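Nirkell Drink Dispenser, 11 quarts

The Nirkell is a drink dispenser with a tap, made for birthday parties, school fairs and other days when many people are thirsty at the same moment. It holds 11 quarts, which gives 50 small paper cups if you do not fill them to the rim. The price is $29, with the stand included.

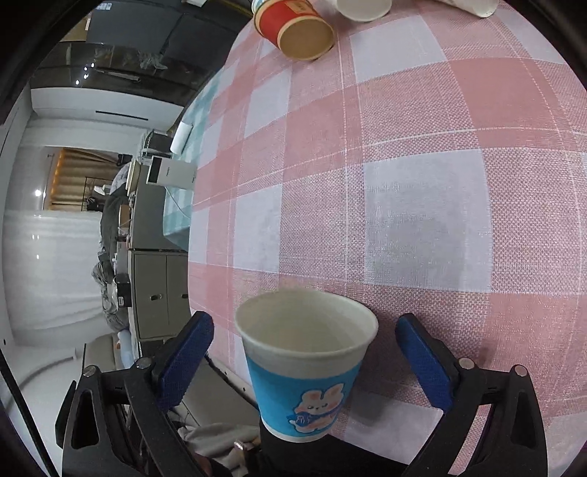
Text by the Jakab shop, Prunitville
Reading time: 2 minutes

We sell this dispenser since the spring before last, and in this time the maker, Prunico, has changed two things. The tap has now a longer handle, so that small children can push it with the whole hand. The lid has received a rubber ring. With the old lid, lemonade came out at the side when the dispenser was carried, and we had several of them returned for this.

The tank is clear plastic and the stand is coated steel. It is for cold drinks only. Please do not put tea or hot cider in it, even for a short time, as the plastic will become cloudy and the guarantee does not cover this. Juice with much pulp is possible, but the pulp goes down to the tap and it runs slowly. We recommend to pour it through a sieve first.

The stand lifts the tap high enough for a normal paper cup. For a tall glass you must move the dispenser to the edge of the table and hold the glass in front of it. A full dispenser is heavy. Put the stand in its place first, then the empty tank, and fill it there with a pitcher.
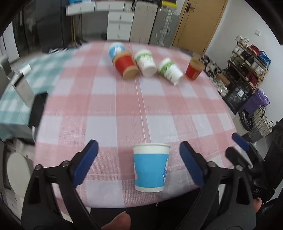
Ice can go directly into the tank, or into the ice tube, which is sold separately and screws under the lid. With the tube the drink does not become watery, but you lose a little of the space. In the afternoon sun we would use the tube.

For cleaning, turn the white nut behind the tap to the left and take the tap out. There are two washers, one inside the tank and one outside, and they are not the same. The thicker one belongs inside. Wash everything by hand with warm water and a soft cloth. The stand can be left outdoors for a day but not for the winter.

Spare taps and washers we have always in the shop. Orders placed before noon leave Prunitville the same day.

Comments

Good size for our class picnic. I put the washers the wrong way and it dripped all the morning, so read the cleaning part before and not after, like me.

Does the new lid fit on the old tank? Mine is the first model.

Reply from Jakab: Yes, it fits. You can order it as a spare part.

Bought in June. Tap is fine, the stand scratches a wood table a bit. I put felt under it.

Related items
Nirkell ice tube
Nirkell spare tap with washers
Prunico pitcher with lid
Prunico folding serving tray
Jakab felt pads for furniture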